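Filed under: Cell Upkeep > Picking > Open tickets and logs

Bin cell at Mustholm: missed picks at the right-hand end (running log, now closed)
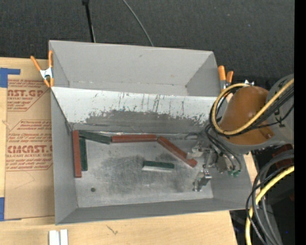
The fault came in as "gripper drops blocks, right side only", and I have had the most enjoyable week with it! Yanling Cheng raised it on the Sotside board on Monday morning, after the weekend run stopped itself with too many misses in a row. I took it because I built the pneumatic side of this cell and had a guilty feeling about it already. For anyone who hasn't worked on this one: the arm picks long blocks out of the front part of the grey metal bin, lifts them over the sloping divider, and the cell tips them back when the front is clear. Misses on the left were rare. Misses towards the right were all over the place, and the worst were blocks lying at a slant, like the red one with its lower end right under the gripper, where one finger has to come down very close to the bin floor. Flat ones out in the open, like the green block on its own near the middle, hardly ever gave trouble. So from the start we had a fault that cared about where the block was and which way it lay, and that's a lovely sort of fault to have, as it gives you something to pull on.

Ticket opened by: Yanling Cheng
Taken by: Hanyu Liao
Also on it: Ximeng Zheng (vision), Shengli Lü (mechanical)
Cell software: Yin, with the Vernivar picking module on top

Entry 1, Monday, late morning

Pulled the weekend log. 708 pick attempts, 114 misses. Yin writes a miss whenever the finger position after closing is smaller than a block could allow, so these are all cases where the gripper shut on nothing or on a corner that slid away. I sorted them by where in the bin they happened and the pattern jumped straight out. I sent it to Ximeng with far too many exclamation marks.

Air pressure at the regulator was steady, and I watched it through a good long stretch of picks. No dips.

Entry 2, Monday, after lunch

Went for the air first, on account of the guilty feeling. The thin black tubes come round the loop in the yellow hose and end in small green push-in fittings at the gripper. If a tube is being pulled when the arm reaches out one way, a fitting can leak a little in that position and seal again when the arm comes back. That would fit our pattern beautifully.

Jogged the arm to both ends of the bin at low speed, with the gripper closed on a spare block, and brushed soapy water on the fittings at each stop. No bubbles at the left end. No bubbles in the middle. At the right end, one tiny bubble on the lower fitting, and then I couldn't get it to do it again. Cut the end of that tube square, pushed it home, gave it a tug. Still no bubbles anywhere.

Ran 100 picks. 13 misses, nearly all at the right. So the tube was due a fresh end and I'm glad I did it, but it wasn't the fault. Bother.

Entry 3, Tuesday

Ximeng took over the vision side. The first idea was glare. The bin floor is bare metal, shiny in places and smudged in others, and some of the blocks have faces that throw the light straight back. If the module reads a bright patch of floor as part of a block, the grip point shifts.

We saved the detections for a batch of misses and went through them together with a big pot of tea. The outlines were good! Really good, snug to the blocks, red and green alike, including where two lie end to end at the back. What was off was the height. On the left the module's floor height agreed with the calibration. Moving right, it drifted, and by the far end it thought the floor was higher than the gripper found it when we touched down by hand. A finger told to stop just above the floor was stopping well above it, and closing on the top edge of the block. A block lying flat and square will put up with that. A slanted one turns out of the fingers.

I did a small dance at this point, witnessed by Shengli.

Entry 4, Tuesday, end of day

Wrong floor height on one side means one of two things. Either the camera has moved, or the bin has.

Camera check: ran the board calibration on the bare tabletop to the side of the bin. Error well inside the limit, same as it was in January. Camera hasn't moved.

That leaves the bin. Shengli put a level along the front wall and then along the rim. The bin sits lower at the right than it did when it was taught. The Vernivar module keeps a taught floor plane for the bin and doesn't measure it afresh on each pick, so it went on trusting a floor that had tipped underneath it.

Entry 5, Wednesday

Why had it tipped? Shengli lifted the bin out and we had a good look at what was under it. The left side was fine. On the right, one of the pads we stuck on at build had squashed and crept sideways until only a corner of it was doing any work. The arm presses down at that end more often than anywhere else, as it finishes each clearing pass there, so the poor thing had taken a proper hammering.

What we did:

Removed all the old pads and cleaned the underside and the table.
Fitted new, harder pads, set a little in from the corners.
Put the bin back against its marks and checked the level both ways.
Refitted the orange-handled spring clamps on the rim, one at each end, and checked that the arm clears the right-hand one at full reach. It does, with the approach angle we have now. If you change the approach angle, check it again.
Retaught the floor plane in Yin, using nine touch points instead of the four we used at build.

One trap for whoever does this next. After teaching the plane, Yin shows it as saved, but the Vernivar module keeps its old copy until you restart the picking task. We ran a whole batch on the old plane before Ximeng spotted it, and I had gone quite quiet by then.

Entry 6, July 6, 2023

Full run overnight with mixed blocks and the usual tipping. I came in early because I couldn't wait. The right-hand end now behaves like the left, and the misses that remain are spread evenly and are mostly blocks jammed tight against a wall, which is an old friend with a ticket of its own. The slanted ones come up sweetly. I stood and watched far more of them than I needed to.

Added to the monthly sheet:

Level on the front wall and on one end of the rim. Write the reading down, don't just tick it.
Touch down at the two ends of the floor and compare with the taught plane.
Look at the tube ends at the green fittings, and tug each one gently with the air off.
Wipe the bin floor. It didn't cause this one, but Ximeng asked nicely.

Yi-chun Yeh has asked whether the module could measure the floor itself whenever the bin is clear. I think it could, and I'd love to try it, so I've opened a separate request and put my own name down for it.

Status: closed. Please reopen this one if the misses start to lean to one side again, and attach the sorted log if you can.

3 comments

Yi-chun Yeh
Great write-up, thank you. Can the sort-by-position script go in the shared folder? We had something similar on the other cell last winter and just kept turning the grip force up.

Hanyu Liao
It's in there now, under bin tools. It needs the pick log saved with positions, so tick that box in Yin first. And do turn your grip force back down!

Shengli Lü
The new pads are the black ones in the second drawer. The soft ones are still in the top drawer and look nearly the same in poor light, so squeeze before you stick.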